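Polstern und Sitzen, Skript zur vierten Sitzung
Kurs Möbelkunde für Quereinsteiger, Werkstatt Clestmont

Sitzhöhe, Sitztiefe, Lehne

Letztes Mal sind wir ja bei den Holzverbindungen hängen geblieben (die Diskussion über Dübel war schön, aber lang), deshalb fange ich diesmal gleich mit dem Stoff an, der eigentlich schon dran gewesen wäre. Es geht um den Stuhl als Maßproblem. Wer die Mitschrift von Iqra Jadoon aus der dritten Sitzung noch nicht hat, bitte vorne abholen, ich verweise ein paarmal darauf.

Ich fange immer mit der Sitzhöhe an. Gemessen wird vom Boden bis zur Vorderkante der Sitzfläche, und zwar unter Belastung! Bei einem Holzsitz macht das keinen Unterschied, bei einer Polsterung schon. Mein alter Küchenstuhl von Leblanc hat unbelastet 48 Zentimeter, und wenn ich drauf sitze, verliert er nach all den Jahren fast 4 davon. Im Prospekt steht natürlich der unbelastete Wert. Schreibt also bitte in eure Maßblätter immer dazu, wie ihr gemessen habt, sonst vergleichen wir nachher Äpfel mit durchgesessenen Birnen.

Ist der Sitz zu hoch, drückt die Vorderkante in die Unterseite der Oberschenkel, und man rutscht nach vorn. Ist er zu niedrig, kommen die Knie hoch, das Becken kippt nach hinten und der Rücken wird rund. Beides könnt ihr zu Hause mit einem Brett und ein paar Büchern ausprobieren. Macht das wirklich mal, zehn Minuten am Stück, und schreibt auf, wann ihr das erste Mal herumrutscht.

Dann die Sitztiefe. Zwischen Vorderkante und Kniekehle sollen bei angelehntem Rücken etwa drei Finger breit Platz bleiben. Ich weiß, Finger sind kein Normmaß, aber für die Werkstatt reicht es. Schwierig wird es bei Stühlen, die für alle passen sollen, also Wartezimmer, Gemeindesaal, Seminarraum. Da landet man immer bei einem Kompromiss, und der geht meistens zulasten der kleineren Leute, die dann entweder vorn auf der Kante sitzen oder hinten mit baumelnden Füßen.

Zur Lehne gibt es mehr zu sagen, als in eine Sitzung passt. Merkt euch fürs Erste, dass Neigung und Höhe zusammengehören. Eine niedrige Lehne darf ziemlich steil stehen, weil sie nur das Becken und die Lendenwirbel abstützt. Geht sie bis zu den Schulterblättern hoch, muss sie weiter nach hinten, sonst schiebt sie einen oben weg. Ich habe bei einem Restposten aus Nulladholm mal Lehnen gesehen, die oben sogar leicht nach vorn gebogen waren. Sah elegant aus, und zum Abendessen hat es auch gerade noch gereicht, danach wollten alle aufs Sofa.
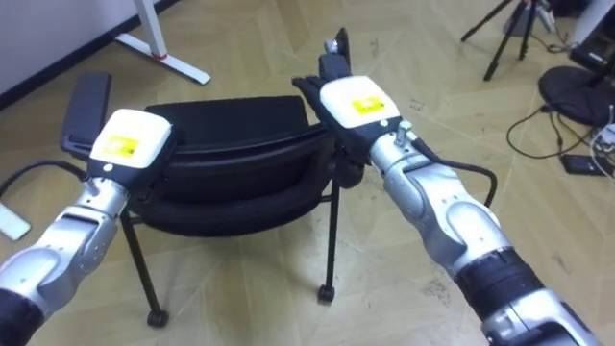
Abb. 1: Schwarzer Stuhl mit Rückenlehne, frei im Raum.

Noch ein Wort zum Untergrund, den vergessen fast alle. Ein Stuhl, der auf Fliesen prima steht, kann auf Teppich ganz anders wirken, weil die Füße einsinken, und die hinteren sinken beim Anlehnen eben stärker ein. Bei schlanken Beinen macht das in hochflorigem Teppich richtig was aus. Messt die Sitzhöhe deshalb auf einem harten, ebenen Boden und notiert den späteren Einsatzort extra. Filzgleiter zählen zur Höhe dazu!

Jetzt zur Polsterung, jedenfalls zum Anfang davon. Für den klassischen Aufbau braucht ihr Gurte, darüber Federleinen, dann Füllung, Nessel und Bezug. In der einfachen Variante ersetzt eine Schaumplatte die Füllung. Colette Mallet, bei der ich gelernt habe, hat Schaum nur mit spitzen Fingern angefasst, aber für den ersten eigenen Stuhl nehme ich ihn mit euch trotzdem. Er verzeiht viel, und man sieht schnell ein Ergebnis. Die Platten schneiden wir 17 Millimeter stark zu und kleben sie mit Drudolix an. Das Zeug riecht, also Fenster auf, und bitte dünn auftragen! Wer zu viel nimmt, bekommt eine harte Stelle genau da, wo man sie spürt.

Beim Bezug immer zuerst die Mitte jeder Seite heften, dann zu den Ecken hin arbeiten, und zwar abwechselnd gegenüber. Den Fadenlauf vorher mit Kreide anzeichnen. Die Ecken kommen ganz zum Schluss, und über die reden wir im Oktober noch mal ausführlich, da hat bisher jede Gruppe geflucht (ich damals auch).

Bis zur nächsten Sitzung:

Sucht euch zu Hause zwei verschiedene Stühle und nehmt Sitzhöhe, Sitztiefe und Lehnenhöhe auf, unbelastet und belastet. Skizze dazu, Seitenansicht genügt.

Lest im Reader die Seite 59 zum Thema Gurtung. Der Absatz über Jutegurte ist veraltet, die Zeichnung daneben stimmt aber noch.

Bringt Kreide, eine Stoffschere und einen Rest festen Stoff mit. Tacker und Klammern liegen in der Werkstatt.

Wer einen eigenen Stuhl zum Aufpolstern mitbringen will, sagt mir bitte vorher Bescheid, damit ich den Platz an den Böcken einteilen kann.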